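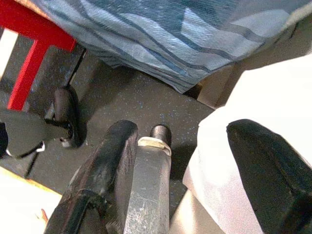

Two grippers, one wrist, one very tired arm

I finally have numbers! I've been swapping between the Dotthorpe and the Taipe since August, and I've promised at least three people a proper write-up, so this is it, or most of it.

Quick recap if you haven't been following along. The arm is the same secondhand Hutia I wrote about last winter, and the job is soft stuff: towels, napkins, T-shirts, a couple of blankets. Pick it up by a corner or a hem, carry it, let it go. The letting go matters more than I expected, and I'll get to that.

The Dotthorpe is the stiff one. It closes in a straight line, it doesn't flex at all, and it's wonderfully predictable. Tell it 12 mm and you get 12 mm. The Taipe has a bit of spring in the fingers, so it sort of settles onto whatever it's holding (I love watching it do this, I could watch it all evening). I ran 1,101 picks with the Dotthorpe and 1,665 with the Taipe. The totals don't match, and I know that bothers some of you. The Taipe was on the arm during the stretch when I had free evenings, that's all.

I logged three kinds of failure: missed the cloth completely, grabbed it and dropped it, and grabbed more layers than I wanted. The last one is the killer with folded towels. The Dotthorpe took two layers all the time until I slowed the approach and came in at a flatter angle. After that it got a lot better, and I'd now call it the more reliable of the pair on anything thick. On thin cotton the Taipe wins easily. It can press down lightly, close, and come up with a single hem, and the first time I saw that work ten times running I did a little dance.

Releasing is where they swap places again. Springy fingers plus a grippy pad means thin cloth likes to hang on for a moment after you open. I added a small sideways wiggle before the retreat, which helps, and a wider opening, which helps more. The Dotthorpe just opens and the thing falls. Lovely.

Camera notes! Looking from the wrist, you get the fingers across the bottom of the view no matter what you do, and once you're holding a big pale piece of cloth it takes up a huge share of what's left. Auto exposure then goes hunting. I locked it, and then the bright parts washed out, so I'm still fiddling. Nouhaila Slaoui suggested exposing for the fingertips and accepting blown-out cloth, and I've been running it that way this week. Corners are easier to find. White-on-white edges are still awful.

On the controller side, I moved from my own cobbled-together scripts to a Grolham board. Setup took one long evening and most of a pot of coffee, but swapping grippers is now four screws, one plug and a profile change. The profiles store speed and force limits per tool, so I've stopped crushing things after a swap. I did have to rename every profile, as mine were called "new," "new2" and "good."

There's a folder of 194 failed picks that I want to go through by hand and sort by fabric. Striped blankets are next on the list too, mostly to see whether a strong pattern throws off my hem finder. If anyone has tried softer pads on the Dotthorpe, please leave a comment with what you used and how long they lasted!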